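Court and Crime Reporting, Week 6
Handout: from charge to first hearing

Read this before the seminar. Bring your marked-up copy of the Bickerstaff charge sheet.

1. Words that are not the same
Arrested means held by police. Charged means formally accused of a named offence. Convicted comes only after a guilty plea or a verdict. Students mix these up every year, usually in headlines.

2. Conspiracy and attempt
Conspiracy needs an agreement between two or more people. The planned crime need not have happened. Attempt needs an act that goes beyond preparation — buying a map will not normally do. Check which one is on the charge sheet and use that wording.

3. Attribution
Every claim about what the accused did needs a source. "Police said" is fine. "It is understood" is not a source.

4. Exercise
Read the two reports on the Julness warehouse fire, one by Hilkka Lappalainen and one by Florante Sarmiento. Underline each statement of fact and write its source in the margin. Sarmiento's second paragraph has a problem with contempt. Find it.

Written work: 243 words on the first hearing, no headline. Hand in by the first Monday in July.
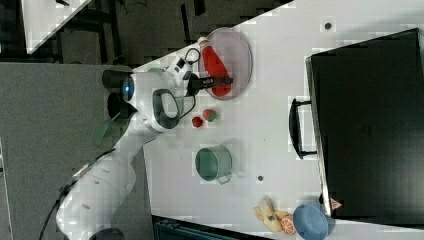 Late work goes to the Bovside office, with a cover sheet.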